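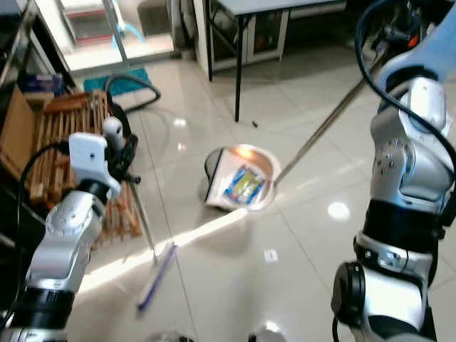 Estoy valorando el kit de dos brazos de Jovby para un local pequeño, de suelo de baldosa blanca, y no consigo aclararme con el accesorio de limpieza. En el catálogo lo venden aparte. Por lo que veo, el brazo izquierdo agarra el mango fino de una escoba normal y arrastra hacia un recogedor metálico redondo, con un papel arrugado y un envoltorio azul y amarillo ya dentro. Mis dudas son tres. Primera, si hace falta comprar su escoba o vale la mía. Segunda, qué pasa con los trozos pequeños, tipo etiqueta o papelito, que son los que más me salen a mí. Tercera, si el reflejo del sol en la baldosa le afecta, porque mi local da al sur y por la tarde el suelo brilla mucho. El comercial me contestó con un PDF de 16 páginas que no habla de nada de esto.

Zyanya Sandoval
Publicado el 10 de agosto de 2026

Kam-wah Ho

Lo tenemos desde mayo, con el paquete básico. Te respondo por orden.

Escoba: vale cualquiera con mango recto y delgado. Los mangos gruesos de plástico se le giran en la pinza cuando hace fuerza. Yo probé con cinta de goma enrollada en la zona de agarre y mejora, pero hay que cambiarla a menudo. La escoba que venden ellos es correcta y cara.

Trozos pequeños: regular. Lo grande lo recoge casi siempre a la primera. Con los papelitos planos, pegados a la baldosa, suele necesitar 2 pasadas y alguno se queda. Si es lo que más tienes, pide una demostración con tu propia basura y no con la que llevan ellos.
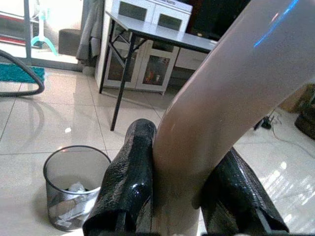 El vaciado va incluido en la misma rutina, pero hay que enseñarle dónde está la papelera, y si alguien la mueve se pierde un rato. Nosotros marcamos el sitio en el suelo y asunto resuelto. También te recomiendo retirar los cables sueltos antes de arrancar. El manual lo dice en letra pequeña, en el apartado de instalación.

Del sol: cerramos la persiana en las horas malas. Con la persiana abierta a veces se para y pide confirmación en la tableta. El ciclo completo del local nos lleva más de 45 minutos, así que no lo compres pensando en la velocidad.

Onyekachi Abubakar

Mira Satport, tienen alquiler.

Natalia Zavala

Completo lo de Kam-wah Ho en un par de puntos. Lo de las paradas por reflejos mejoró bastante con la versión 717 del programa. Si te ofrecen una unidad de exposición, comprueba en Ajustes > Sistema cuál lleva instalada, porque la actualización la cobran aparte si no tienes contrato de mantenimiento.

Sobre el contrato: en mi caso lo lleva Pakzad, y el técnico viene desde Bukton. Tardan en llegar pero lo dejan bien. Pregunta si el desgaste de las fundas de los dedos entra en la garantía. A mí me dijeron que sí por teléfono y luego en la factura aparecieron como consumible. Pídelo por escrito.

El alquiler que dicen arriba existe, pero cuando yo lo consulté no incluía la puesta en marcha, y para fregar no sirve ninguno de los dos.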